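How to Finally Get Your Keys in Order with Colored Tags
By Katia Santoro
Apr 17, 2019

If you have a drawer full of keys and no idea what half of them open, this is the project for you! I did ours over one rainy evening and I'm still a little thrilled every time I go out to the shed and grab the right key on the first try.

What you need

A pack of plastic key tags with paper label inserts (mixed colors are best)
A silver split ring, big enough to hold the whole set
A fine-point permanent marker, or a pencil if you expect changes
A tray or shallow dish
Every key in the house – check coat pockets and the junk drawer

Step 1: Round them up

Tip all the keys into the tray and put aside the ones you know right away. Then walk the mystery keys around the house and try them in everything: doors, padlocks, the mailbox, the bike lock, that filing cabinet you forgot had a lock at all. We found 12 strays, and 3 of them belonged to a house we moved out of years ago.

Anything that fits nothing goes in an envelope marked with the month. Mine says July, and if I haven't needed those keys by then, out they go.

Step 2: Pick your colors

Give each color to a place and leave the small details for the label. I tried one color per person first and it was a mess, because we all use the same back door. Sorting by place works so much better, and even my kids picked it up right away. Write the list on a card and tape it inside a cabinet door until everyone has it memorized.

Step 3: Write the labels

Slide the paper insert out of the tag before you write on it. Keep it to one or two words, in capitals, and let the ink dry before you put it back. Please don't write your address on there! "SHED" is plenty. If your writing is large, practice on scrap paper cut to the same size.

Step 4: Load the ring 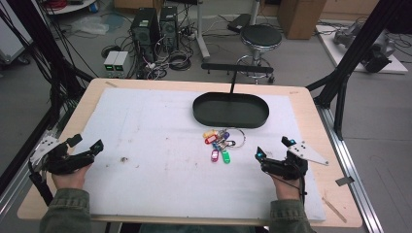
Color order is the fun part, and I like to put all the tags on the ring before a single key goes near it. Spread them out into a loose fan and see which ones are easy to tell apart at a glance. With yellow, red, purple, blue, pink and green together on one silver ring, I'd keep the red and the pink for places that are nothing alike, say the garage and Grandma's house. The little white inserts stand out nicely against all those colors, too. Once you're happy with your choices, attach each key to its own tag.

Split rings can be murder on your fingernails. Slip a flat staple remover between the coils to hold them open, then feed the tag around until it drops free inside the ring.

Step 5: Give it a home

Hang the ring on one hook and keep it there. Ours is inside the pantry door, low enough for everybody to reach. Spare keys get a tag in the same color as the original, with an S in the corner of the label, and they live in a separate box upstairs.

When a label gets grubby, swap the insert and keep the tag. Plain card cut to size works fine if you've run out of the ones from the pack.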